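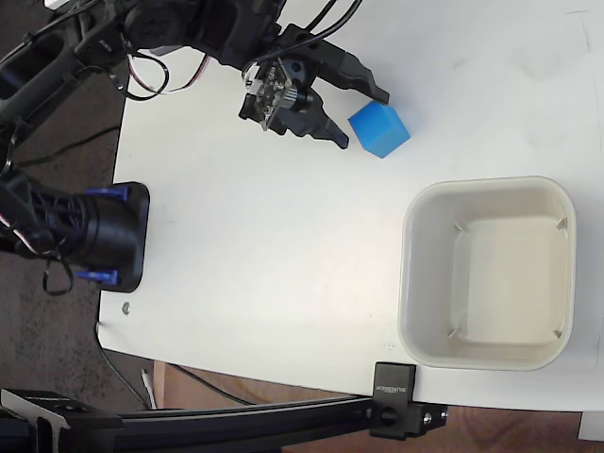 A small blue cube on a white tabletop, just beyond the open jaws of a gripper.

The district party office in Nonmont keeps its membership rolls in two systems, and they do not agree. One was set up by the regional secretariat for collecting dues. The other was built by the local branches to record who attends meetings, who can drive voters to a polling place, and who has moved away. The dispute over which of them decides who may vote for candidates has taken up most of the year, and on 28 September 2025 it goes to the district conference.

The rule in question is short. Under the party's statutes, a member may vote in a candidate selection if dues have been paid for 90 days without a break. The statutes do not say who certifies the payment, or what happens when a branch collects the money and sends it on late. In most years this has not mattered. Selections in Nonmont have usually had a single name on the ballot.

This year there were two names in the Swai ward, and the selection held in July was settled by 4 votes. A further 27 ballots had been set aside before the count. All came from members whose dues were recorded as paid in the branch ledger and as lapsed in the regional one. The branch chair ruled them valid. The regional secretariat overruled her within the week, and the losing side appealed.

Kanini Kioko, who drafted the appeal, has been a branch organizer in Swai through three municipal elections. Her argument is procedural. The regional office, she writes, accepted the same branch ledger as proof of membership when it calculated how many delegates Swai could send to conference. "A member who counts toward the delegate total is a member," the appeal reads. "The statutes contain no second class of membership for the purpose of selections."

The secretariat's reply runs to two pages. Delegate totals are an estimate, it says, fixed once a year and never checked name by name. A selection ballot is an individual right and must rest on an individual record. It adds that branches have been told in writing to forward dues within seven days of collection, and that Swai has missed the deadline repeatedly.

Neither document deals with the older cause of the trouble. Branch collection was meant to end when direct payment came in. In wards such as Pitberg, where most members pay by bank transfer, it largely has. In Swai and Neltis many members still pay in cash at meetings, and the branch deposits the money when there is enough of it to justify the trip.

Three motions are on the conference agenda. The first would make the regional record final in every case. The second would let a signed branch receipt stand as proof of payment. The third, from Neltis, would keep both records and send conflicts to a panel before any ballots are printed – a change that would lengthen the selection calendar and would need the approval of the national executive.

The Swai result itself is not on the agenda. It remains with the appeals board, which has asked both sides for copies of the receipts and has not set a date for its ruling. Until then the candidate declared in July is listed on party material as provisional.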